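学生课题报告：住校生每日豆类与全谷物摄入调查

课题组指导教师：Rianne Nijs
提交日期：2022年5月26日

一、选题背景

我们宿舍区的学生大多在食堂吃午饭，早饭和晚饭自己解决。开题前我们翻看了几个同学的饮食记录，发现白面包、即食面和甜饮料出现得很频繁，豆类几乎没有，糙米和燕麦也只是偶尔出现。营养课上讲过膳食纤维的来源，但课上的内容和同学实际吃什么之间有多大距离，我们并不清楚，所以把它定为本学期的课题。

课题名称最初是“宿舍健康饮食研究”，Rianne Nijs老师认为范围太大，建议只看豆类和全谷物两类食物。二月份定题之后没有再改。

二、调查对象与方法

调查对象为住在Kevach宿舍楼的学生，共50人，自愿报名。每人连续13天填写饮食记录表，写明每餐吃了什么、大致分量和在哪里吃。记录分为两个阶段：前一阶段照常饮食，后一阶段每天至少加一份豆类或全谷物，种类自选。

为了统一分量，我们规定一份煮熟的豆类为200克。这个数对一部分同学来说偏多，后来允许分成两餐吃完。全谷物不规定克数，只记“一碗”“半碗”或“一片”，这一点给后面的整理带来了麻烦。

食材由课题组统一购买，干鹰嘴豆、红扁豆和燕麦来自Van Wijk粮油店，罐装豆子来自Lurko超市。干豆提前一晚浸泡，第二天在公共厨房煮好，放凉后分装冷藏，两天之内吃完。

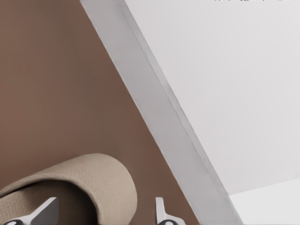
记录表最开始是纸质的，收上来以后发现字迹不清、漏填餐次的情况不少，于是第二阶段改用电子表格，每晚由组员在群里提醒一次。电子表格增加了“饱腹感”和“肠胃感受”两栏，都用一到五分打分。第一阶段没有这两栏，因此这两项只能在第二阶段内部比较，不能做前后对照。

三、结果

第一阶段中，豆类主要以豆浆和食堂的豆腐菜出现，整粒的豆子很少。全谷物以全麦面包为主，集中在早餐。周末的记录明显比平时简单，有的同学一天只写了两餐。

第二阶段，多数同学能做到每天加一份。选得最多的是红扁豆，原因是煮得快，不用浸泡，和番茄、洋葱一起煮就能当一顿晚饭。鹰嘴豆评价不一，喜欢的同学拿来拌沙拉，不喜欢的同学说口感太干。燕麦几乎都用在早餐，有人加香蕉，有人加花生酱。

饱腹感方面，早餐吃燕麦的同学打分普遍较高，上午买零食的记录也少一些。肠胃感受方面，刚开始几天有同学反映腹胀，后几天这类反映减少。我们没有测量体重或任何生理指标，以上都来自本人填写。

四、问题与不足

第一，报名的同学本来就对饮食比较关心，不能代表整栋宿舍楼。第二，分量记录不统一，尤其是全谷物，整理时只好按餐次计算，没有换算成克数。第三，食材由课题组提供，同学不用自己花钱和跑超市，如果换成自己购买，能坚持多少天还不知道。第四，有2名同学中途退出，他们已交的记录保留在附表里，没有计入第二阶段的统计。

五、分工与后续

采购和煮豆由两名组员轮流负责，记录表的录入和核对由另外两名组员完成，报告初稿全组一起写。初稿交给Rianne Nijs老师看过一次，按意见删去了关于减重的一段，因为我们没有相应的数据。

如果下学期继续做，我们打算把全谷物也规定为固定分量，并在第一阶段就加入饱腹感和肠胃感受两栏。另外想把红扁豆汤、燕麦粥和鹰嘴豆沙拉的做法整理成一页纸，贴在公共厨房的布告栏上。

附表一：饮食记录表（纸质版）
附表二：饮食记录表（电子版）
附表三：采购清单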